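**Laundry folder project at Broda reaches the jacket stage**

DRIRKDEN, May. The shared workshop on Thampi Lane has produced a good many lamps, one canoe and a cheese press that is still under discussion. Its latest effort is a robot that folds clothes, and it has now spent most of a month on outerwear.

The project, known to members as Ostomton after a name somebody wrote on the first parts bin, began last fall when Yamuna Arumugam got tired of folding towels. She and Leonidas Kourkoulas figured a machine could do it for the price of a decent dryer. They have spent $2,150 so far. A decent dryer at the hardware store in Drirkden is $590.

"We don't talk about the dryer," Kourkoulas said.

Towels went well, by the group's standards. T-shirts went well enough that two members stopped coming, believing the job was done. Then Lakshmi Alva suggested winter coats, and the folding software has been in a bad mood ever since. A puffer has no flat side to speak of. Press down one part and another part comes up to see what's going on.

To teach the arm, members collect examples by hand, using a pair of black gripper fingers with blue pads, the same shape the arm will carry. The work happens at home, on real beds, in whatever light there is. The log stood at 2,064 folds when this went to press, and Alva keeps it in a spreadsheet with a column for remarks. The most common remark is "sleeve."
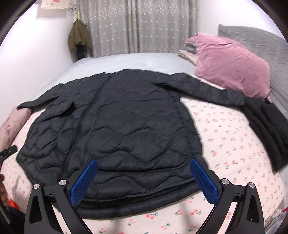
Dark quilting has been the worst of it. Stitch lines that any person would ignore look to the software a lot like edges, and it will happily try to fold along one. Arumugam has been rewriting that section in the evenings, between 9 and whenever she gives up. Her current version finds the hem first, then the collar, and leaves the sleeves for last on the theory that they can't get any worse.

The arm itself lives on a bench at Broda, next to the band saw. It runs on 16 salvaged motors, two of which hum. Mohandas Bangera, who built the shoulder joint, says the hum is normal. Vasanthi Subramaniam, who has the bench beside it, would like to hear that from someone who didn't build the shoulder joint.

A public demonstration is planned for the June open house, starting at 2 p.m. Visitors may bring one garment each. The group asks for no fitted sheets.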